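Getting the middle fold out of thin see-through sheets: does any of it work?

Greer Purves
I cut window shapes and lantern panels out of thin translucent colored sheets, and every store in driving distance now sells them folded. So I start every project with a line down the middle that shows up as soon as there's light behind it. I've read the pinned post that says to lay the sheet flat under books overnight and the fold "will be gone by morning." I did that in February with a Surnham pack and in the morning I had a sheet with a fold in it. I gave the next one 14 days. Same fold, maybe a little softer if I was in a generous mood.

Before anyone sends me to the pinned post again, I'd like to hear from people who held the thing up to a lamp before and after. On a table top everything looks flat.

Yeison Inga
What did you put on top? Books is pretty vague. A stack of paperbacks does nothing. I use two marble offcuts and I get good results.

Greer Purves
Hardback atlases, 30 pounds of them. I weighed them on the bathroom scale because I knew somebody would ask.

And what's a good result? Held up to light, or lying on the counter?

Yeison Inga
Lying on the counter, I guess. I mostly use mine over white card so it doesn't matter to me.

Edith Cárdenas
Weight alone won't do it on most of these. You have two separate problems, and the pinned post treats them as one. Curled edges come from the way the sheet was stored, and they relax fine with a day or two of weight. A fold is damage. The surface has been bent past where it wants to come back from. You can press it flatter but the line is still there, a touch darker than the rest.

If you need clean light through it, buy it on a roll. I know that's not what you asked.

Greer Purves
It's close to what I suspected. But rolls near me only come in clear and a sort of frosted white. The colors I want are folded or nothing.

Ertuğrul Baysal
Disagree with Edith. A back-bend fixes it. Fold it the other way along the same line, gently, run a thumbnail down, then press. I've done this for years with packs from Zorkdale and they come up perfect.

Greer Purves
Perfect how? Do you have one next to a sheet that was never folded?

Ertuğrul Baysal
No, why would I keep one of those around?

Greer Purves
So you'd know.

Edith Cárdenas
I tried the back-bend on a red one and on a green one. The ridge goes down, so if you slide your hand across it you feel less. Put it in a window and the line was worse, a little milky. The red hid it better than the green. I'd call it a trade, and it might be a fair one for something you look at from the front.

Ertuğrul Baysal
Milky means you went too hard with the thumbnail.

Edith Cárdenas
That's what people say every time it doesn't work. Too hard, too soft, wrong side. I'd like to hear of one way it could go wrong that isn't my thumb.

Greer Purves
Moving on from thumbs for a second. What bothers me about all of these tips is that color and background change everything and hardly anybody mentions them. On a white surface a pale or middling color shows the fold as a faint darker stripe, and the edges can be curled a bit without it jumping out at you. A teal one on white has that kind of line down its middle.

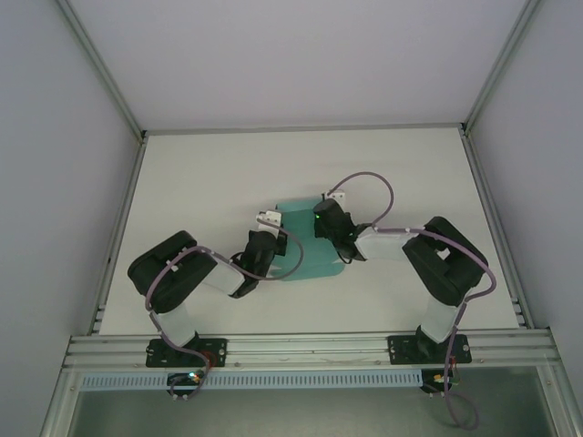 Marisol Henao wrote back that a line that faint wouldn't make her throw a sheet out, and that the question should be what you're cutting from it. She makes leaf shapes, none of them wider than her hand, and she just lays the pattern out on either side of the fold. Her waste is a narrow strip down the middle. She doubts any pressing trick is worth the wait when a pencil line and some planning get you there the same afternoon.

Greer Purves
That's fair for leaves. My panels run the full width, so the fold lands in the middle third whatever I do. I could turn the design so a bar of black card covers it, and I have done that twice, and now I own two lanterns with the same bar in the same place.

Yeison Inga
I like the bar idea. Old windows have bars.

Marisol Henao
Same. Two half panels with a bar between them looks more like a real window to me than one big sheet. And you can cut the fold right out.

Greer Purves
I don't hate it. I still don't want to be told by a pinned post that the fold "will be gone."

Ertuğrul Baysal
Has anyone brought up heat? Hair dryer on low, from a good distance, then straight under the weight.

Edith Cárdenas
Please say what kind of sheet before you tell people to heat it. People on here use that one word for film, for waxy paper, for that stiff crinkly stuff, and for very fine fabric. A hair dryer does something different to each. I had a piece of the crinkly kind shrink along one side and after that it wouldn't lie flat for love or money.

Ertuğrul Baysal
The Zorkdale ones. I think they're film. The pack doesn't say.

Edith Cárdenas
Then test a corner.

Yeison Inga
I paid for the Stisine flattening board, by the way. The one with the clamps. It says 90 minutes on the box.

Greer Purves
And?

Yeison Inga
Edges came out very flat. The fold I can't tell. I didn't look before I put it in.

Greer Purves
This is what I mean. I'm not picking on you, but that's five of us in this thread with years of doing this, and hardly anyone has looked before and after under the same lamp. I'll do it. Saturday I'm cutting one sheet into strips across the fold so every strip has a piece of the line in it. One strip gets nothing. One goes under the atlases, one gets the back-bend as Ertuğrul describes it, and one gets bent back without any thumbnail so we can settle that part. Then all of them go against the kitchen window together.

Ertuğrul Baysal
Do the thumbnail one along the fold, not across it. And on both sides.

Greer Purves
Along, both sides. Written down.

Edith Cárdenas
Could you mix up the strips and have someone else pick the best one? You already don't believe in it, and that counts too.

Greer Purves
Ouch, but yes. My sister can do it. She doesn't care about any of this.

Marisol Henao
Strips will behave differently from a full sheet, though. A strip can lie down easily, there's nothing on either side pulling at it. I wouldn't trust a good result from strips for a panel your size.

Greer Purves
Good point. If a strip comes out clean I'll repeat it on a whole one. If none of them do, I don't think a bigger sheet is going to do better.

Yeison Inga
Where are you getting the black card for the bars? Restrepo stopped carrying the heavy one.

Marisol Henao
The back of a sketch pad painted black. Two coats or it goes gray in the sun.

Greer Purves
Strips are back. My sister picked the atlas one and the gentle back-bend as a tie, and said the thumbnail one had a "foggy" line. She found the line on all of them in a couple of seconds. Ertuğrul, I did it along, and on both sides.

Ertuğrul Baysal
What brand was it?

Greer Purves
Surnham.

Ertuğrul Baysal
Well, I said Zorkdale. I wouldn't expect the same from the other ones.

Edith Cárdenas
Nearly 70 replies in the old pinned thread and that's how most of them end too. Greer, can you ask the mods to change "gone by morning" to "less noticeable over white card"? I'd sign that.

Greer Purves
Sent them a message. I'm ordering one pack of Zorkdale in green, and it gets the same window and the same sister.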